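Ornirel

Ornirel reads a folder of exported audio takes, works out which ones belong to the same part, and writes a comp sheet that lists them in order with their offsets. It doesn't edit audio and never writes to the source folder. The comp sheet is a plain text file which most editors can import as a marker list.

Current version: 3. Sheets written by version 2 can still be read. Sheets written by version 1 need to be run through the convert command first.

What it needs

WAV or AIFF files, mono or stereo, all at the same sample rate. If the rates differ, Ornirel stops and lists the odd ones out. MP3 files are skipped and noted in the log. Broadcast WAV time stamps are used when present. Without them the tool falls back on matching the audio itself, which takes a good deal longer and is less sure of itself on quiet material.

Memory use depends on the longest take in the folder, not on how many there are. Spoken word sessions with one very long take are the usual reason for a machine slowing to a crawl, and the --chunk option is meant for those.

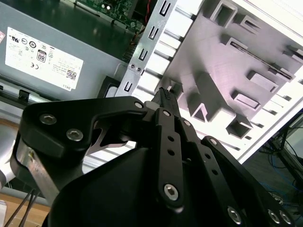 Installing

Unpack the archive anywhere you like and add the bin folder to your path. There is no installer. On Windows the first run may be held up by the security prompt. To remove Ornirel, delete the folder and the settings file called ornirel.cfg in your home folder.

Basic use

ornirel scan takes/
ornirel group takes/ --by part
ornirel sheet takes/ --out lead_vocal.txt

The scan step builds an index and only has to be done again when files are added or renamed. The group step prints its guesses and waits for you to accept them. Press Enter to accept, s to split a group, m to merge it with the one before, and q to leave without saving. Add --yes if you want to skip the questions, for instance in an overnight script.

Options worth knowing

--gap sets the silence, in seconds, that separates one phrase from the next. The default suits singing. For speech try a larger value.

--keep-names leaves the take names alone in the sheet. Without it, names are rebuilt from the part name and a running number, so that "Audio 07_bip final" comes out as something you can read.

--double tells the tool to expect double-tracked parts. It then stops treating two near-identical takes as a copy of each other. Leave it off for anything recorded once, or you will get pairs that make no sense.

--ref points at a guide take. The offsets in the sheet are then measured from the start of the guide – handy if the rest of the session has already been lined up to it.

Test material

The grouping rules were tuned on the Mikik set, which holds 2,441 takes from 181 sessions. Most of it is lead and backing vocals, with a smaller amount of bass, acoustic guitar and narration. Ghada Chidiac and Xolani Hendricks labelled the parts by ear. Where they disagreed, the take was marked "unclear" and left out of the scoring, although it is still in the set.

The sessions come from small rooms, mostly with one close microphone. There is very little live ensemble recording, and no orchestral material at all. Spill from other players will confuse the grouping, and the confidence column in the sheet should not be trusted in that case.

Takes shorter than 15 seconds are over-represented. They are mainly drop-ins, and a drop-in with no time stamp is the hardest thing to place.
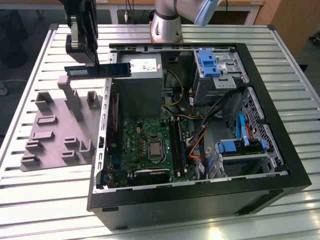 Walid Khoury thinks the drop-ins should be taken out of the set altogether. He wrote on the list that he tried Ornirel on a folder of narration pick-ups and had to split nearly every group by hand, and that tuning on sung drop-ins had made it too keen to join short files together. He would sooner have a separate mode for speech, with its own rules and its own test material.

A speech mode is being looked at for the next version. Until then, --gap with a larger value and --by name gives better results on pick-ups than the default, provided the files were named with any care at all.

Known problems

Folders with an apostrophe in the name fail on the scan step under some shells. Put the path in double quotes.

Files exported from Oter carry a time stamp that is early by one buffer. The --oter option corrects it. Don't use the option on files that have been through another editor since, as the stamp will already have been rewritten.

Stereo takes with one silent side are read as mono and flagged. The flag is harmless.

If you stop the group step with Ctrl-C, the index is left locked. Delete the file index.lock and run the scan again.

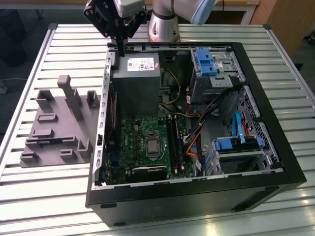 Very long file names are shortened in the printed list, but the sheet holds them in full. Two names that look the same on screen may therefore be different files – check the sheet before deleting anything.

Changes in version 3

Added --ref and --double.
The sheet now has a confidence column. Scripts that count columns from the right will need changing.
Scan no longer follows shortcuts to folders outside the one given.
Fixed a crash on files with no audio in them.
Hoarau marker lists can be written with --format hoarau. Reading them back isn't supported yet.

Reporting faults

Send the log and the sheet, never the audio unless you are asked for it. Say which version you have and whether the files carry time stamps. Maysoun Nimri looks after the grouping code and Behrouz Rostami the import and export side. Reports about the labels in the Mikik set should give the session number and the take name as it appears in the index.

Licence

The program may be used and changed freely as long as the notice in LICENCE.txt stays with it. The Mikik audio is for testing only and may not be released, sampled or used in a mix. The labels are covered by the same terms as the program.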